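Speaker notes – Kastix software talk, May 2022

Slide 1. Title. Say hello, say we work on the control and planning side and that hardware questions can go to the end.

Slide 2. What the stack looks like. Three processes: perception (Mukden), the planner (Chornovol), and the arm controllers. They talk over shared memory on one machine. We tried splitting them across two machines last year and lost more time to clock drift than we gained in compute.

Slide 3. Control loop. The controllers run at 200 Hz per arm. The planner does not. It hands over a short chunk of targets, 14 steps at a time, and the controller interpolates between them. If the next chunk is late, the arm slows down and holds. Spend a minute on this one, people always ask why we don't just stop dead. Stopping dead shakes whatever is in the gripper.

Slide 4. Two arms, one plan. Early versions planned each arm separately and checked for collisions afterward. That worked when the arms held nothing. Once each one holds something wide, the free space in the middle of the table gets small and the check fails most of the time. 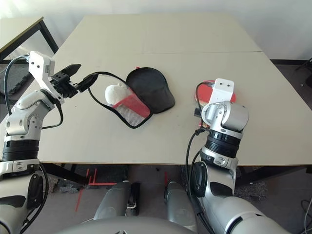 So now Chornovol plans both arms together and treats the held object as part of the arm. The object gets a rough convex shape, padded by 2 cm. A long tool changes the reach of the arm more than people expect – the wrist can be well clear while the tip is already in the other arm's way.

Slide 5. Perception. Thin and see-through things are still the weak spot. Mesh comes back from depth as holes, or as whatever is behind it. Mukden fills in the shape from the color image and flags the region as low confidence. The planner gives flagged regions extra room.

Slide 6. Logs and replay. We replayed 2,407 recorded runs against the new planner before switching over. Show the replay tool, Lulon. Scrub slowly, the projector lags. Point out the chunk boundaries on the timeline and the one late chunk near the end.

Slide 7. Still open. Soft objects have no good model yet. Regrasping is scripted by hand. The Lulon file format needs a version number, planned for June.

Questions. If there is time left, go back to slide 3 and show the plot of held targets.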